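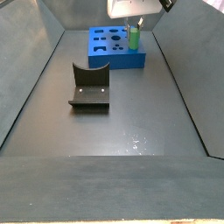
Should a set of building blocks come with instructions?

I think it should come with a box, a lid and nothing else.

I have held this view for years without having to defend it, and then in June my sister bought her son a set called Caveo. It had a picture of a castle on the lid and a booklet with the steps for making the castle. He made the castle in one afternoon, with help. It went on the shelf over his bed. When I visited again it was still there, and he told me not to touch it. A piece had already fallen behind the radiator and he was upset about it, since the castle was now missing part of its gate.

I don't blame him. He had been given a job with a right answer, he had done the job, and there was nothing left to do but guard it.

The blocks I grew up with came from a store in Grondalgate that also sold paint and garden hose. They were plain shapes in plain colors, and they were sold by weight out of a bin. My mother bought 2 bags of them over the years and they got mixed together. A long block was a bridge in the morning and a bed for a doll after lunch. When one got lost we didn't know it was lost. I can't tell you how many there were, and I doubt anyone in the house could have.

People who disagree with me usually make the same point, and it is a fair one. Instructions teach a child to follow a sequence, to look closely, and to keep going when step 7 doesn't look like the drawing. My neighbor Etornam Annan taught second grade for a long time and he puts it more strongly than that. He says a lot of children freeze in front of an open box. They have been told to be creative and they have no idea where to begin. For those children, he says, a booklet is a kindness.

I have seen the freezing he means. But I have also seen how long it lasts when the adults leave the room, and it is usually only a few minutes. A child who is bored will put one thing on top of another. Then it falls over, or it doesn't, and either way there is a next thing to try. The trouble is that the few minutes are hard to watch. We step in and ask what they are making. They weren't making anything yet, and now they have to come up with an answer.

The other argument is about money, and I find it weaker. Sets with a model on the lid sell better. Ingeborg Lammers, who ran the toy counter at Haberkorn when my kids were small, told me once that she could put the plain blocks at eye level all year and grandparents would still reach over them for the box with the picture. They wanted to know what they were giving. I understand that. It's hard to wrap a bag of shapes and feel you have given a present. But that tells us what is easy to buy, and the person buying is not the one who will be on the floor with it.

There is also the size of the things. Sastico now sells a set with 4000 pieces. I looked through the booklet in the store, and many of those pieces have one use each, as a particular hinge or a particular piece of trim. A child can't do much with a hinge cover except cover the hinge. With 1000 plain blocks you could fill a living room and knock it down again every day until school started. With 50 you could still do a good deal.

I would not ban the booklets. Some children love them, and plenty of adults do too, my brother-in-law among them. My complaint is that the plain kind has become hard to find. The last time I went looking I visited three stores, and the only loose blocks were in the baby section, big soft ones meant for chewing. Past the age of three, it seems, a block has to turn into something in particular.

So my request is to the people who make them. Keep the castle. Sell it next to a bag of ordinary shapes at an ordinary price, and print on the bag how much it weighs. And to parents who already own the castle: wait until the dust is thick on it, then ask if you can take it apart together. My nephew said no the first time. He said yes about a month later, after the rest of the gate came off, and the pieces are in a shoebox now with some of my old ones.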